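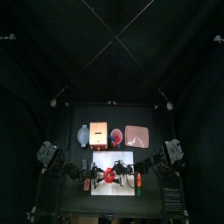
Home | News | Alumni | Events | Give

July
By Plendholm Law News staff

The new head of the small claims mediation office in Vosevska did not plan to be a lawyer. She studied accounting first, and came to Plendholm at the age of 38.

"I was the oldest in my class by 15 years," she says. "In the first week someone asked me where the registrar's office was. They thought I worked there."

She started at Xiong Kotier, a firm with seven lawyers, and stayed there until the county offered her the post this spring. Her office will receive close cases between neighbors, tenants and small shops before they go to a judge.

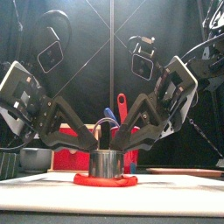 Two robot arms over a steel cup on a red cloth.

Most of the disputes are for less than $1000. She does not like when people call them small.

"For a tenant, the deposit is the next apartment," she says. "I read every file to the end — also the ones written by hand."

Her advice to students is practical. They should sit in a courtroom for one full morning before they choose their courses, and they should learn to write a short letter.

She will return to Plendholm in the fall to teach an evening class on settlement agreements, which starts at 7.

Shares 15 | Comments 7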